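Opinion > Film & TV > Essays

Search this site Enter keyword Go

The Hard Childhood Is Not a Credit

March 3, 2019

174 shares 2 comments

Open any actor's page on any movie site and you can guess the first paragraph before it loads. There was a father who left, or drank, or went to sea. There was trouble at school. There was a string of bad jobs, one of them funny, and then somebody walked into an audition by accident. By the third paragraph the person is in a film you have heard of, and you are supposed to feel that the first paragraph explains it.

I don't buy it. I have been reading these things for most of my adult life and I buy it less each year.

In February I spent far too many evenings on Kudavby, a fan site that collects short biographies of character actors. I went there to look up one man from the cast of Varnholm, the prison picture that keeps turning up on late-night cable. I stayed because I noticed I was reading the same life over and over. One entry after another had a lonely kid who did voices to make the other kids laugh. The births were in different states and the voices were apparently different voices, but you could have swapped the openings around and hurt very little.

Some of this is plain copying. One site lifts a paragraph from a press kit, another lifts it from the first site, and by the time it has been around the block a few times it counts as common knowledge. I tried to trace one story, the one about the actor who slept in the prop room during the filming of Witlow. The oldest version I could find said he took a nap there. A later one had him there for a week. The longest, 900 words on a site I won't send any traffic to, had him living in that room all winter with a hot plate. I would love to know where the hot plate came from.

People tell me this is harmless. It's show business, they say, and nobody is under oath. Fine. But look at what gets pushed out to make room. In that same long entry, his ten years of stage work got one line. His teacher wasn't mentioned. Neither was the dialect work he did for Pyo, and if you have seen Pyo you know the accent is most of the part. A reader comes away knowing that he was once cold and poor, with no idea how he learned to do what he does.

And that is what I would want to know. Plenty of people are cold and poor. Plenty were thrown out of school, and they went on to drive trucks, or teach, or sell houses, and no one goes back to their report cards looking for the spark. The hard childhood gets to be a cause only after the fame shows up. Before that it was just a hard childhood.

I'm also suspicious of who gets this treatment. Villains get the most of it. If a man plays killers, his biographer wants a fistfight by age ten. If a woman plays cold mothers, hers had better be cold too. Comedians must be sad. The actor with a pleasant upbringing and a decent drama program gets two flat sentences, as if the writer were a little let down, and I suspect a few of those actors have learned to dig up a bad uncle for interviews.

Old theater gossip did the same thing, so I can't blame the internet for all of it. I own a reprint of a pamphlet from 1705 on the lives of stage players, and it is packed with runaways, cruel masters and lucky meetings at inns. The man who put it together plainly had a few facts and a lot of pages to fill. I feel I know him. He would do well today.

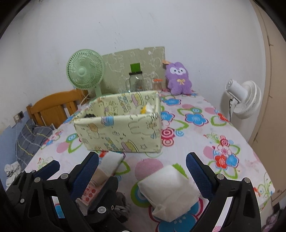

What would a better short biography look like? Duller at the top, for a start. Give me the training, the first paid part, the jobs that went nowhere and the director who kept calling back. If there is a childhood story, tell me who told it and when. "He said in an interview" is a perfectly good phrase and takes up almost no space. If the story has three versions, pick the smallest one, or admit there are three.

I would cut the nicknames of the parents, too. I have no idea why every father in these pages has a nickname. Mine didn't, and I don't recall my friends' fathers having them either.

I did finally find the man from Varnholm, by the way. His entry says he was a shy boy who found himself on the stage. It says nothing at all about the limp he uses in that film, which changes legs after the escape, and which I have wanted explained for years. I still don't know whether he did it on purpose.

2 comments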